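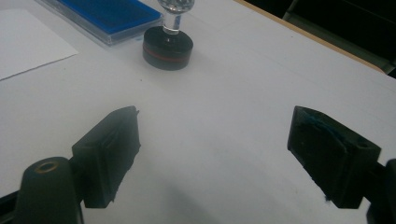

**Figura 4.1.** Las dos pinzas de la herramienta manual ante el sello y la almohadilla de tinta azul, vistas desde la propia herramienta.

# Capítulo 4. Reunir demostraciones

En el capítulo anterior se dio por hecho que el conjunto de ejemplos ya existía. Ahora toca construirlo. La tarea que servirá de hilo es sencilla de enunciar: tomar un sello, entintarlo en la almohadilla y estamparlo sobre una hoja de papel.

Una demostración es el registro completo de una ejecución, desde que las manos entran en la zona de trabajo hasta que se retiran. En el proyecto Sendow se fijó un mínimo de 300 demostraciones por tarea. Para el sellado se grabaron 400, de las que 80 se apartaron para la evaluación antes de entrenar nada.
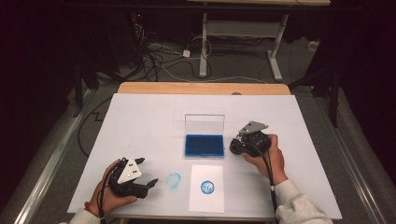 *Tiempo de lectura del capítulo: 25 minutos*

## 4.1 El puesto de trabajo

La figura 4.2 muestra el puesto desde la altura de la cabeza. La persona sostiene una pinza en cada mano y trabaja sobre un tablero blanco. La almohadilla está abierta y, delante de ella, la hoja lleva ya una impresión redonda. A la izquierda del papel hay otra marca más pálida, directamente sobre el tablero.

Esa clase de marcas plantea una decisión que conviene tomar antes de la primera sesión. Si el tablero se limpia siempre, el modelo solo conocerá fondos limpios. Si no se limpia nunca, la suciedad crecerá con el número de episodio y quedará ligada al orden de grabación. El protocolo Gevero propone limpiar a intervalos irregulares y anotar cada limpieza en el registro.

## 4.2 Qué debe variar

La posición de la almohadilla, la orientación del papel y el punto de partida de las manos deben cambiar entre episodios. El orden de los pasos se mantiene fijo. En las grabaciones de Sunthorpe, el papel ocupó el mismo lugar en 214 episodios seguidos, y el modelo resultante estampaba en ese lugar aunque la hoja estuviera en otro.

Los intentos fallidos se conservan con su etiqueta. Una impresión incompleta seguida de una corrección es un ejemplo válido; un episodio interrumpido se guarda aparte y no entra en el entrenamiento.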